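Session 2 notes: The desk, and why we start there

Welcome back, everybody. For those who missed last time, these are my talking notes with the bits I remember adding on the fly, so forgive the rambling. The reading for today was the Kuster chapter on small objects (Seraina Kuster, the photocopied one, and yes, I know page 14 came out faint). If you only have time for half of it, read the second half.

I want to spend most of today on the desktop, the real one with a stapler on it. In June I had ten people in this course bring me a list of everything on their desk, written from memory at the kitchen table, and then go home and check. I loved those lists! People remembered the computer and the mug. They forgot erasers, pens that had quit working, and a startling number of takeout menus. One person left out a desk lamp she'd owned since college.

So, first idea for your notes: a desk has things you reach for and things that just live there. I call them movers and sitters. A pen is a mover, and so are a pencil, an eraser and a pad of sticky notes. A plant is a sitter. A stapler thinks it's a mover, but go on, tell me the last time you stapled something. Mine goes weeks. The calculator is an argument waiting to happen, and it depends completely on your work. When I did the books at Furtado I wore the numbers off one. Now I use it at tax time and that's it. 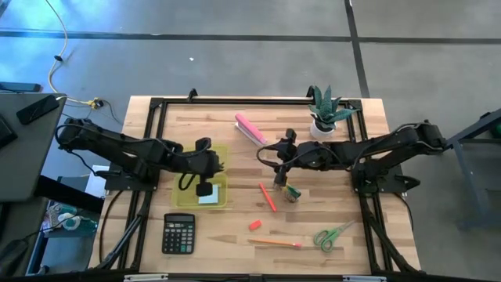
The second idea is the tray. Ifigeneia Balaskas, who taught this course before me and whose outline I'm still shamelessly using, had a rule that a tray should hold one kind of thing. I fought her on that for a whole semester – I thought a tray was for whatever was in the way – and I came around slowly. Once the sticky notes are in with the paper clips, the cough drops and a key to something, you've made a drawer with no front on it. Pick one job for it. If you can see through the plastic, so much the better, you'll notice when you're running low.

Somebody asked last time whether you have to buy the nice stuff. No! The Perholm trays are lovely and I own two, but a baking pan works fine. Skulinero makes one with a lip that I can't recommend, because pencils catch on it.

Third, color. Put a bright pen on pale wood and your eye goes right to it. Put a black pen next to a black calculator and you'll be patting around for it while you're on the phone. I'm not asking anybody to go out and match their supplies to their furniture, just notice which things you keep losing and what color they are. Mine were all gray.

For next session:

Clear your desk down to the bare top. Put back only what you used that day. Leave the rest in a box on the floor for the week and write down each time you go into the box.

Bring the written list, even if it's short. Messy handwriting is fine.

Read the Mernutach handout on drawers, skipping the section on filing cabinets, which we'll do together later on.

If you're sharing a desk with somebody, ask them before you clear it. (I learned that one at home.)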